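Rahimi Opens Block and Paver Machine Plant in Dodstead, Names Davoud Vahidi to Lead Customer Training

DODSTEAD, Saturday, August 1, 2026. Rahimi, the family-owned maker of machines for the concrete products trade, is very happy to share that its new plant on the east side of Dodstead is open and that the first Tirnell block machines built there have left for the yards that ordered them. It has been a long road from the first drawings to the ribbon (which was cut in July, in the rain, with everyone crowded under the loading dock roof), and the company would like to thank its customers for being so patient along the way.

The Tirnell is a stationary machine for making hollow blocks, solid blocks, curbstones and paving stones. It takes the place of the older Cavano, which many block makers in the region know well and which Rahimi will go on servicing for as long as there are Cavanos running. Owners of the older machine often told the company that they liked how simple it was to work on, and the people who designed the Tirnell took that to heart. The grease points are all on the outside. The mold is held by clamps that one person can reach from the walkway, and the feed box can be rolled back on its rails for cleaning without taking off the hopper.

"We sat down with a lot of block makers before we drew anything, and some of those visits went on well past supper," said Davoud Vahidi, who has been named head of customer training at the new plant. "They asked us for a machine they could clean at the end of a shift and still get home at a decent hour. They were also pretty frank about what they didn't like in the old one! I have the notes in a binder and I still go back to them."

With the standard mold, the Tirnell turns out 5 hollow blocks per cycle. Changing over to a paver mold is a job for 2 people, and the tools needed for it come with the machine. The vibration table has been redesigned so that the force is spread evenly under the mold, which helps keep block heights the same from one side of the pallet to the other. Makers who work with a drier mix, or whose sand changes from one delivery to the next, can adjust the vibration time from the control panel and save the setting under a name of their own choosing.

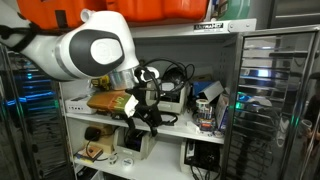 The Dodstead plant brings welding, machining, painting and final assembly together at one address for the first time in Rahimi's history. Until now, frames were welded in one town and trucked to another for assembly, and a late truck could hold up a whole week's work. Having everybody on the same site also means that a welder with a question about a bracket can walk over and talk to the person who is going to bolt something to it, and the company has already seen small changes to the frame come out of conversations like that.

There are 206 people working at the plant today, many of them from Dodstead and the farm towns nearby, and Rahimi expects to hire more welders and electricians in the coming year. Anyone interested is warmly invited to stop by the front office on a weekday morning and ask for an application. Experience with concrete machinery is nice to have, but the company has always been glad to teach people who like working with their hands.

Training is a big part of the new site. Every buyer of a Tirnell may send operators to Dodstead for a hands-on course before the machine is delivered, and Mr. Vahidi and his group will also travel to the customer's yard for start-up. The course covers daily cleaning, mold changes, moisture in the mix, curing, and how to read wear on the tamper shoes before it begins to show up in the blocks. Cavano owners are welcome too, and a separate session has been set aside for them.

"I learned on a Cavano, so I have a soft spot for those folks," Mr. Vahidi said. "Bring your questions, bring a block you're unhappy with if you can carry it, and we'll put the coffee on and have a look at it together."

The spare parts counter has moved to Dodstead as well and now keeps 993 different parts on its shelves, including mixer blades, liners, belts, bearings and tamper shoes for both machines. Orders placed in the morning go out the same day. Customers who have an open order with the old counter don't need to do anything, as all orders have been carried over under the same numbers.

Rahimi also builds pan mixers, pallet stackers and curing racks for small and mid-sized block yards. To arrange a plant visit, ask for a price on the Tirnell, or reserve a place in the training course, please call or write to the Rahimi sales office in Dodstead.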